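Zirkmont Two-Slot Toaster, Cream: Long-Term Review
Posted 11/3/22

I did not want a cream toaster. I wanted a toaster, and cream was the color left on the shelf at Stendholm the morning after my old one started tripping the breaker. Black was sold out and the red looked like it belonged to a fire department. So in July I paid my money and carried home the Zirkmont, a two-slot machine with a bit of chrome on it and the general manner of a small savings bank.

I've now used it every day for several months, mostly for lunch, because my standards at breakfast are lower and often involve a banana.

The short version is that it makes toast. The long version is where the trouble starts, because toast is one of those subjects on which everyone has firm views and no training.

Let's begin with the dial. It goes from 1 to 6. Setting 1 warms the bread in the way that sitting on it would. Setting 2 is where I live: tan on the face, darker at the crust, sturdy enough to carry a leaf of lettuce without folding. By 4 you are making roofing material. I have not been to 6 since the first week and I don't plan to return.
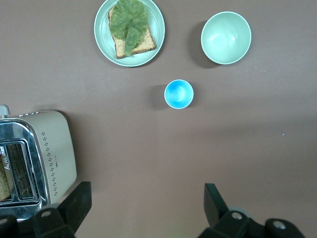
Does it toast seeded and whole-grain bread evenly?
Mostly, as long as the slice is no taller than the slot. Oversized bakery slices stick out of the top and keep a pale stripe, so flip them halfway through and give them another half minute. Seeds do drop, and the crumb tray will need emptying more often than it would with white bread.

About that crumb tray. It slides out from the back, which means you have to turn the whole toaster around to reach it, which means shaking most of the crumbs onto the table before you get there. I've made my peace with this by putting a cloth down. The manual suggests emptying the tray weekly. The manual also devotes a full page to not bathing with the appliance, so I assume it was written for a broad audience.

The cord is short. Zirkmont would probably call it compact. If your outlet is at one end of the counter then that's where your toaster lives, and you will arrange your kitchen around it like furniture around a television.

Noise: there's a tick while it's working and a clunk when it's done. The clunk is considerable. Small slices come up with real ambition, and an English muffin half once cleared the slot completely and landed in the sink. I bought a pair of wooden tongs for the slices that go the other way and refuse to come up at all. They cost less than lunch and I'd suggest them to anyone.

I should say something about the dishes, since I bought those on the same trip. Stendholm had the Barroso picnic line marked down, and I am weak. The mint plate is a good size for one slice and its raised rim keeps crumbs from wandering. The matching bowl is deeper than I need for cereal and just right for soup. The little blue cups are the best of the lot.

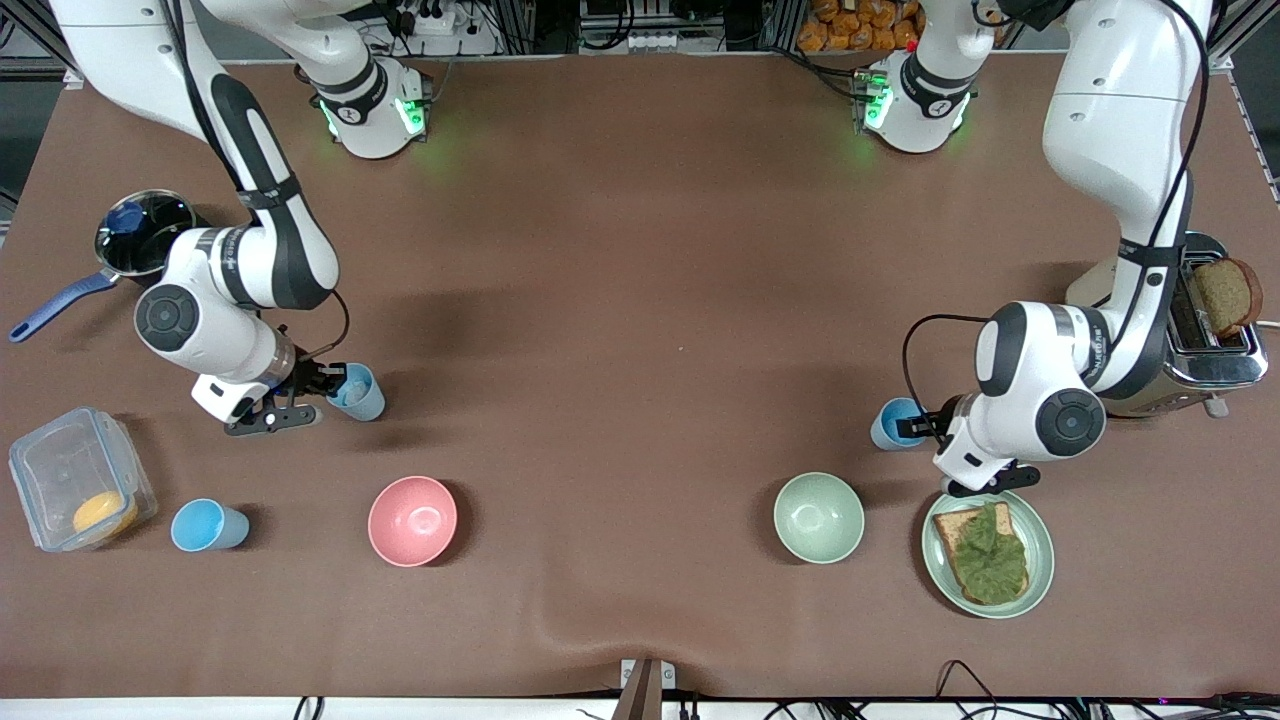

They hold enough juice for a person who wants juice but doesn't want to discuss it. Mine have been through the dishwasher all summer and haven't warped, which is more than I can say for the lid of practically everything else I own. They don't stack quite as neatly as I'd like. Put one inside another with any water in it and you'll be standing there pulling for a while.

Back to the toaster, and to how it compares. Before this I had a Puvesel, which was cheaper, browned more evenly, and died. The Zirkmont is slower by a noticeable margin. I've run around 400 slices through it by my own loose reckoning and the lever still catches the first time, every time. The Puvesel needed to be held down with a jar of pickles for its last month.

The finish has held up. The beige part is matte and hides almost everything. The chrome hides nothing, and shows each fingerprint as if collecting evidence. A damp cloth deals with it for an hour or so.

Would I buy it again? If the black were in stock, I'd get the black. Otherwise yes, and I'd leave the box alone this time, because I recycled mine and then learned that the warranty card was printed on the inside flap.

Four stars. I took one off for the cord, and I'm still thinking about the muffin.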